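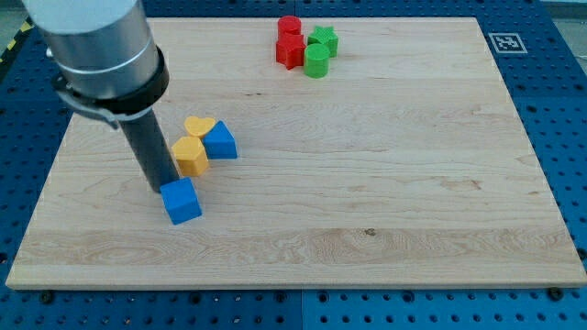 DUNAU, May 1, 2022. Hostix is very happy to announce that Nyaga, our reading app for tablets and phones, now lets people mark up a book with shapes as well as words, and that the update is free for everyone who already has the app. It is the feature our readers have written to us about more than any other, and we have taken our time over it, as those of you who have been kind enough to keep asking will know. Until now every bookmark in Nyaga was the same small red ribbon, and once a long book had a couple of dozen of them it was hard to remember which one meant what. A blue cube and a yellow block with a five-sided top, like the two standing on the maple board above, are easy to tell apart at a glance, and bookmarks ought to be that easy too. So readers can now pick a shape and a color, give the pair a name such as "recipes to try" or "ask my sister about this," and drop it on any page with one long press.

The new markers come in 24 shapes. They show up in the margin, in the table of contents and on a new page called the Drawer, where everything marked in every book is gathered together and can be sorted by shape, by title or by the day it was added. Old ribbons are kept exactly where they were, and they can be changed over one at a time or all at once, whichever suits.

"I read with a pencil when I read on paper, and I have always missed that on a screen," said Gwawr Parri, who leads the Nyaga team at Hostix. "My own cookbooks are full of stars and squiggles that make sense only to me, and I wanted the app to have room for that sort of private system. We did argue for a good long while over whether to include a squiggle. It's in there, and I'm very fond of it."

Before the release, 129 readers tried the markers in their own libraries and sent in their comments. One of them had more than 300 ribbons in a single history of the railroads, and it was her patience with our early versions that led us to rebuild the Drawer so that a long list scrolls smoothly on older tablets.

"She sent us the most wonderful emails," said Do-yoon Kwak, the engineer who worked on that part of the app. "They were long and detailed and always had a bit about whatever she was reading. I ended up buying two of the books."

The update also brings a wider choice of margins, a warmer page color for reading at night, and a fix for the trouble some readers had with footnotes jumping back to the start of a chapter.

Nyaga 4 can be downloaded today. Markers are saved along with the rest of a reader's library, so they will appear on each device where that reader is signed in. Printed copies of the getting-started booklet can be requested through the Help page in the app.

About Hostix
Hostix is a small software company based in Dunau. It makes Nyaga and the Brosdale dictionary, which can be opened from inside any Nyaga book. Press questions are welcome and may be addressed to Gwawr Parri at the Dunau office.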